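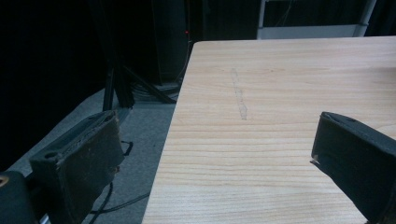
The edition of the Skalletti letters has now reached the end of its second funded period, and this report covers the work from February to the end of August. Transcription is complete, annotation is a little over half done, and the introduction exists in a first draft that needs cutting. We are behind on permissions and ahead on the index of names. Most of the checking has been done on the table with the light wooden top, where the pale surface makes it easy to see the edge of a thin sheet of letter paper, and we have stopped using the dark desks by the window for that job. The report follows the headings in the Stokov Fund's guidance, with one extra section at the end on the change of publishing schedule.

Background to the work

Skalletti gave public lectures on electricity, optics and the chemistry of common things in market towns through the 1840s and 1850s. He held no post and wrote no book. What survives is his side of a long correspondence with the Després family, who made and repaired the apparatus he took on the road, together with a smaller number of replies. The letters deal with money, broken glass, hired halls, the weather, rival lecturers and, now and then, the objections of local clergy. The edition will print the whole correspondence with notes and an introduction, and is under contract to Brestden, who will publish it in hardback and as an e-book.

Transcription

The collection was believed at the time of application to hold 129 letters. That figure still stands, although two items have changed status. One letter listed as complete is the first half of one letter and the second half of another, pinned together at some later date. One item listed as a letter is a bill with a note on the back. We have kept the numbering used in the application so that earlier reports still make sense, and will explain both cases in the notes.

All of the letters have been transcribed and read against the originals by a second person. Hằng Mạc did most of the first readings and Booker Marchetti did most of the second. Where they disagreed, the reading was passed to me, and where I could not settle it we have printed the word in square brackets with a query. There are 44 such queries at present. Many are the names of small suppliers, and we expect to clear a fair number of them from trade directories.

Skalletti's spelling has been kept. His punctuation has been kept where it exists. He often ends a sentence with nothing at all and starts the next on the same line, and after some discussion we decided to add a wider space in those places and leave it there. Brestden's copy editor has seen a sample of ten pages and is content with this.

Annotation

Notes have been written for the letters up to the summer of 1851. The later letters are shorter and refer back to people already dealt with, so the remaining notes should go faster. Josée Doucette has taken on everything to do with apparatus, and her notes on the air pump and the two magic lanterns are in final form. She has also drafted an appendix that sets out what Skalletti seems to have owned at each date, what he had on hire and what he still owed for. It runs to six pages. We did not promise this in the application, but it has turned out to be the simplest way of explaining the quarrel of 1849, and we would like to include it.

The notes on lecture halls are in a less happy state. Local newspapers are the main source, and the runs are patchy for the very years we need. For three of the towns on the 1847 tour we have an advertisement but no report of the lecture, so we cannot say whether it was given. The notes will say as much.

The religious side of the letters needs more space than we had allowed. The application said that Skalletti was "largely untroubled" by disputes about scripture and the age of the earth. Having read everything twice I would not write that now. He kept geology out of his printed programmes, but he was asked about it from the floor and the questions bothered him. In one town a second evening was called off after a curate wrote to the hall's owner. Skalletti's account of this runs over four letters and does not agree with itself. I have moved this material out of the notes and into the introduction.

Introduction

A first draft was circulated to the team in June. It is too long. The section on popular lecturing in general repeats what readers can find in existing books and will be reduced to two or three pages with references. The section on the Després workshop is new work and will stay at close to its present length. Noémie Ouellet, who is advising on the family's French papers, has corrected several dates in it and found the record of the elder brother's apprenticeship, which we had placed nine years too late.

A second draft will go to two outside readers in the autumn.

Permissions and pictures

Permission to print the letters themselves was settled in the first period. Permission for illustrations has been slower. We plan 13 plates, of which eight are cleared. Of the other five, three belong to a private owner who has agreed in conversation but has not yet returned the form, and two are held by a museum whose picture service has been closed for a move. If the museum does not reopen its service in time we have substitutes in mind for both — a handbill and a page from the workshop's order book — and neither would cost more.

Talks and other activity

The grant asked for at least two public events in each period. Branwen Ifans gave an evening talk on women in Skalletti's audiences at the town library, with 40 people present, and repeated it in a shorter form for a local history group. I gave a paper on the hiring and lending of instruments at a one-day meeting on provincial science. A written version has been asked for and will be sent once the introduction is off my desk. It will carry the fund's acknowledgement in the agreed wording.

We also put a sample of six letters on the project's web page, with images and transcriptions side by side. Two readers have written in with corrections. One of these was right and has been made.

Spending

Spending is within the total for the period. The travel line is underspent, mainly through Hằng being able to work from good scans of the smaller bundle. The line for conservation is slightly overspent. The pinned letter mentioned above had to be separated by a conservator, and the pins had left rust in the fold, which took a further visit. We ask the fund's agreement to move the unused travel money to cover this and to put what is left towards the indexer's fee. No change in the total is requested. The full statement is attached separately in the form supplied.

Staffing

There has been no change in staff. Booker's hours will fall by one day a week from October, when he begins a teaching post, and he has asked to finish the trade directory queries before then. Branwen will take over the checking of proofs, which was to have been his. Both are content with the arrangement.

Difficulties

Apart from the plates, the main difficulty has been access. The reading room's hours were shortened in April and the afternoon session now ends at 4.30. We lost more checking time to this than I had expected. The archive has been helpful in letting us reserve the same table and keep the current box out between sessions.

A second, smaller matter is the Després account books. They are mentioned in the application as lost. One volume has now been reported in private hands. We have seen photographs of four openings and they look right, with entries that match two of the letters to the shilling. I have written to the owner. If we are allowed to see the volume we will use it for the notes, but the edition does not depend on it and we will not hold up the text.

Change of publishing schedule

Brestden have moved the book from their spring list to the autumn list of the same year. The decision was theirs and concerns the balance of their own list. The new date for delivery of the complete typescript is the end of January, and proofs are expected in May. The price has not been set. The press has confirmed that the fund's contribution to the cost of plates may be claimed on delivery, as before, so the fund's payment dates are not affected.

Work planned for the next period

The remaining notes will be written by November, with Josée and me dividing the letters after 1851 between us at the change of workshop address. The introduction will be revised after the readers' comments. The indexer has been booked. The index of names already exists as a working list and will be handed over with the typescript; the index of subjects will be made from proofs. One further talk is arranged and a second is being discussed with the library. The final report will be sent once proofs have been returned.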